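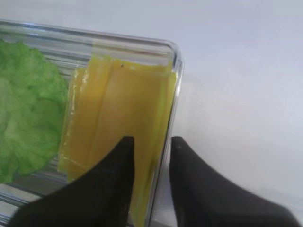
Is Stamivum coming back for a second series?
It is. Destport has ordered four new episodes of the family drama, same writers, same main cast. Filming starts in June.

PRESS RELEASE - for immediate use

Stamivum, the drama about two sisters running their late father's ferry office in the made-up port of Vilow, has been renewed by Destport. First series ended on a cliffhanger, Lena on the slipway with the wrong suitcase. Second series picks up the same night. Each episode will run 65 minutes, up from the usual slot. Viewers asked for longer, so longer it is.

Traian Voicu returns as head writer. Doina Pavlović directs all four, having done only the last two of series one. Scripts are finished bar the final one, which is being kept back from most of the cast for now.

"We left people in a horrible place and I've had letters," said Voicu. "Some quite cross. The new episodes answer the suitcase question in the first ten minutes, then things get worse."

The Papadopoulos family, seen briefly at the wedding in series one, move to the centre of the story

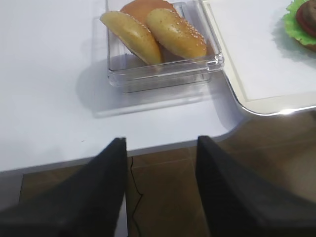
and bring a rival ferry with them. Expect a feud over the winter timetable, a sold house and the return of Uncle Petar, last seen getting on a bus. Casting for the eldest Papadopoulos son is done but can't be anounced yet.

Pavlović said: "More night shoots, more sea. I wanted the boats to feel like work. Long takes, not much music. The cast have been told to bring proper coats."

Production notes in brief. 81 shooting days. Same harbour office set, rebuilt with a second floor. New title music - the old theme stays over the end credits.

Series one is available to stream in full until the new run begins. A catch-up special, cut to 132 minutes with new commentary from Voicu, goes out at 8pm the night before episode one. Transmission date to follow. Please don't print one before we send it.

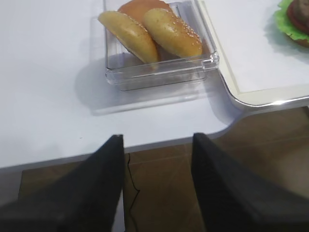

Buns in a clear container on a white tabletop.

Interviews with Voicu and Pavlović on request, mornings prefered. No set visits during the first block. Stills and episode titles will go to listed press only, ask the Destport press desk to be added.

ENDS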